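The Wirkaron Recipe

My grandmother left me her flat in Pilivska, fifty jars of plum jam and one sentence on the back of a gas bill: ask Annag about the wirkaron.

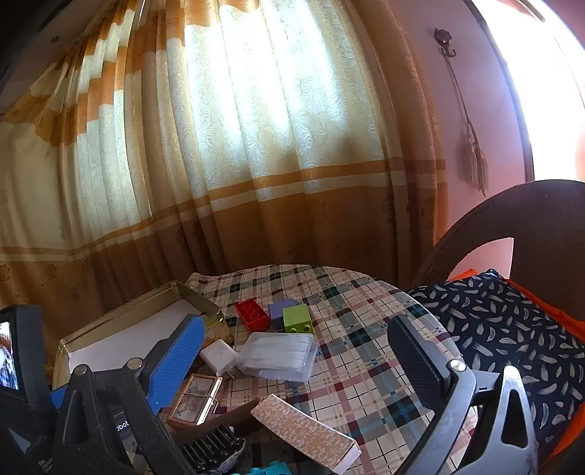
Annag Laing told me over the phone that I was wasting my time, that wirkaron was only a cake, and that my grandmother had made it badly for as long as she'd known her.

Well, that got me on the train! I'd been eating that cake my whole life (every birthday, every funeral, one very strange Easter) and I had never once thought it was bad. Dry, sure. You needed tea with it. But bad?

So I sat at Gran's table with the window behind me and went through the cookbook, a fat thing held together with a bootlace. Every recipe in there was somebody else's. Swati's flatbread. Kanchan Kanaujia's pickled limes, with a note saying DO NOT HALVE THE SALT underlined so hard the pen went through. And then on page 170, wirkaron, with no name next to it at all and the bottom third of the page torn off.

I called Annag again.

"Who tore the page?" I asked.

"What page?"

"You know what page."

She hung up on me. She was eighty-something and she hung up on me like a teenager, and I stood there holding the phone and laughing, and then I went and opened a jar of jam because I hadn't had any lunch.

She came by the next morning, the 27th November, which would have been Gran's birthday. She had walked up all the stairs in her good coat and she was carrying a biscuit tin. She didn't say hello. She put the tin on the table and pushed it at me, and inside there was a strip of paper gone soft as cloth.

"We had a fight," she said. "It was my mother's cake. She wrote it in her book like it came from nowhere, so I took the part that matters."

I read it. Seven egg yolks, a spoon of plum jam stirred into the batter, and cover the pan for the first half hour. That was all.

"She made it without this for how long?"

"Fifty years," said Annag. "And every time she cut me a slice she looked right at me, and every time I said it was delicious."

I didn't know what to do with that, so I put the kettle on. There weren't seven eggs in the place, there were four, and I had to go down and knock on doors for the rest while Annag took over the kitchen and complained about the knives. She wouldn't let me measure anything. She got flour on the good coat.

When the cake came out she wouldn't let me cut it either. She got a pencil out of her bag, found page 170 and wrote her mother's name across the top, Plerko, in big careful letters, and then she sat a while with her hand flat on the book.

"It needs tea," she said, after the first bite.

I got the cups.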